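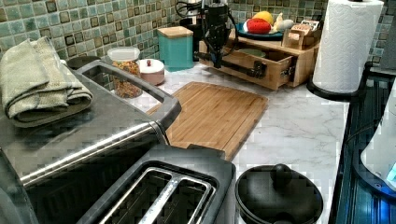

Getting old cooking smell out of a spice drawer (and the cupboard next to it)?
Posted in Kitchen & Pantry, 213 views

gonthorpe_gal
Hi all, first time posting after years of reading. We moved into our place in March and the people before us must have cooked with a LOT of cumin and fenugreek. I love both of those! But I don't want my oatmeal tasting like them. The worst spots are a wooden drawer where I keep my tea bags now and the cupboard right beside it. I've wiped everything down with dish soap and warm water 2 times, left a bowl of baking soda in the cupboard for 96 hours (yes, I set a reminder on my phone) and it's better, but open the drawer in the morning and there it is again.

Things I've already ruled out: there's no spilled spice hiding behind anything, I had the drawer all the way out and looked with a flashlight. The wood is bare inside as far as I can tell, no paint or varnish. My sister-in-law says sand it, my neighbor says bleach it, and I'd like to hear from somebody who has done one or the other before I wreck it. Also, is my tea ruined? It's a full box of the Jisora black and it wasn't cheap.

Thanks in advance!

espiritu_kitchen
Don't bleach it. I did that with a bread box once and then I had a bread box that smelled like a swimming pool AND like garlic, and it left a pale blotch on the bottom that never went away.

What worked for me was plain white vinegar, half and half with water, on a rag that's damp but not dripping. Bare wood soaks up water and the bottom panel can warp on you, so wring that rag out well. Wipe all the inside faces, and don't skip the underside of the drawer or the back edge. I always forget the back edge. Then leave it out of the cabinet somewhere with moving air. I put mine on the porch rail in the shade for two days and brought it in at night. Direct sun works faster but I had a joint open up on me that way, so now I stick with shade.

If you still smell it after that, sand lightly with 220 grit, just the inside, along the grain. You only need to take off the very top of the wood. Vacuum the dust, wipe, let it dry, and then seal it. I used clear shellac. Shellac is great for this - it locks in smells that other finishes let right through, and it dries fast enough that you can do both coats in an afternoon. It does stink of alcohol while you're putting it on, so open a window. Let it sit empty for a week before you put food anywhere near it.

Same treatment for the cupboard, except you obviously can't carry that to the porch. I ran a small fan pointed into mine with the door propped open, overnight, and that did more than the baking soda ever did.

About the tea: make a cup and see. If it's in foil pouches it's probably fine. If it's loose paper bags in a cardboard box, well, I hope you like cumin.

sedach1134
vinegar yes, also coffee grounds. dry ones not wet!! wet ones go moldy, ask me how i know. put them in an old sock and leave it in the drawer

my username is from my old apartment number, 1,134, and that kitchen smelled like fish for the whole lease so i've tried everything lol. the sock was the cheapest thing and it helped the most. never tried the shellac

gonthorpe_gal
Thank you both! Update for anybody who finds this later: I did the vinegar wipe and then the porch thing, except we don't have a porch so it was the laundry room with the window cracked. The drawer is so much better. I have to put my nose right in it to get anything now. I'm going to hold off on the sanding until after the holidays and keep a sock of coffee grounds in there for the time being (my husband thinks I've lost it).

The cupboard is being more stubborn. I peeled up the old shelf liner and the smell underneath was really something, so if you have liner, start there! It's in the trash and I'm running the fan again tonight.

Tea was in paper bags. It's cumin tea. I'm drinking it anyway with a lot of milk.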